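September 1, 2020

Back from Sarnoven with sore thumbs. I didn't know thumbs could get sore from folding until they moved me off the packing line. Four years of folding with bare hands and I never felt it, and now I hold a pair of metal grippers all shift and I wake up with my hands curled.

I want to get some of this down while it's fresh, mostly so that in November, when they have the review meeting and somebody puts up a slide saying how smoothly it all went, I have my own version to check it against.

So. The deal is that the returns room at Sarnoven (uniforms, school stuff, hotel stuff, whatever comes back and has to be folded and bagged again) is supposed to get folding machines. The machines come from Karkix. They don't know how to fold yet. We are the ones who know how to fold, so they took 7 of us out of returns and put us in the curtained room to do it with the grippers, one piece at a time, flat on a white board, over and over. The machine is meant to learn from that. The module that does the learning has its own name, Wuloment, which sounds like something you'd take for a stomach problem.

They told us 56 pieces a shift was the goal. I used to do that many before my first coffee. It's a strange feeling to be good at something and then be made bad at it on purpose. My hands know a vest. You flip the sides in, you run your palm down it, done. With the grippers you have no palm. You have two pinches. You have to think about where each pinch goes, and if you think too long the whole thing gets stiff and you can tell it's going to come out crooked.

Vests again this morning, the knit kind with the striped trim. I don't mind the vests.

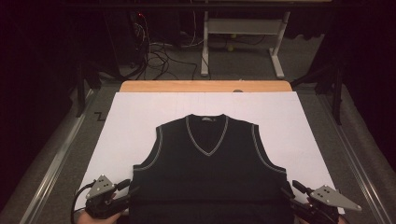 Black V-neck, face up on the board, both grippers coming in low.

What I do mind is the talk. We had another one before lunch. The word "partner" came up a lot. The machine will be our partner. It will take the dull part and leave us the interesting part. I asked what the interesting part of returns was. I wasn't trying to be smart, I really wanted to know what they had in mind. The answer was "quality and exceptions." Quality and exceptions means you stand there and look at what the machine did, and when it messes up you fix it. I've thought about that all day. Folding is dull, sure, but it's my dull. I get a rhythm and I think about dinner, or about nothing. Waiting for a machine to make a mistake is a different kind of dull and I think it's a worse one. You can't drift off.

And who gets to do it? There are 30 of us in returns counting both shifts. I can't see thirty people being needed to look at quality and exceptions. I said that too and got told that no decisions had been made about headcount. I've worked enough places to know that sentence. At Ondrejka they used it for half a year before they closed the cutting floor, and it was true every single time they said it, right up to the last week.

To be fair (I'm trying), it isn't a bad room to work in. It's quieter than the line. The carpet is easier on my feet than the concrete. The Karkix people are polite and they say thank you, and they ask us things. One of them wanted to know why I always start pants from the waist, and I had to stop and work out the answer, and there was one. The weight hangs better. I'd never said that out loud to anybody. I went home kind of pleased with myself that night and then lay there thinking, well, now they have that too.

That's the part I keep chewing on. When I taught the new hires, I showed them my way and they were my coworkers afterward. They covered for me when my back went out. If I teach this thing, what do I get? I get the bonus, which is 2000 for finishing the whole run, and I'm not too proud to say that's why my name is on the sheet. It'll fix the car. I haven't forgotten that. But it's paid once, and the folding goes on for as long as they have the machine.

After lunch it was dark stuff again. Black on a white board is fine, I can see the outline, but the inside of it is just black, and I lose track of which layer I've got. You can feel one layer or two with your fingers without even trying. With the gripper you feel nothing. You close it and lift a little and look.

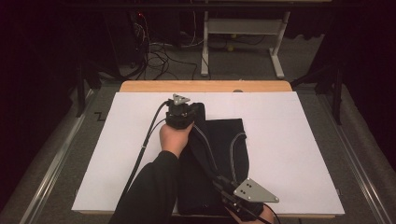
And the cables. You learn to keep your elbow out so they don't drag over the board, and then by the end of the day your shoulder is up around your ear. I asked if there was going to be anything about that in the plan, breaks or a lower table or something, and it got written down. A lot gets written down.

I had a bit of an argument over it on the ride home. My side was that a machine that can't feel how many layers it's holding is going to fold things wrong all day long and we'll all be kept on to clean up after it. The other side was that it doesn't have to be as good as us. It only has to be good enough and not call in sick. I didn't have much to say back. I've seen what goes out the door in November when we're behind, and good enough is a kind word for it.

What I'd like is for them to just say it. Say we want fewer people in this room, and say how many, and say when. I could plan around that. I could ask about the forklift class or look at the place across the river. What I can't do is plan around "partner." The talk is so cheerful that if you ask a plain question you come off as the sour one, and I can feel myself turning into the sour one, which I never was on the line. On the line I was the one with the radio.

Anyway. Thumbs in warm water. More pants tomorrow, I think, and then they said something about shirts with buttons, and I'd like to see how anyone does a collar with two pinches. I have an idea for it, with the collar hanging over the edge of the board so it falls flat by itself. I haven't decided if I'm going to show them.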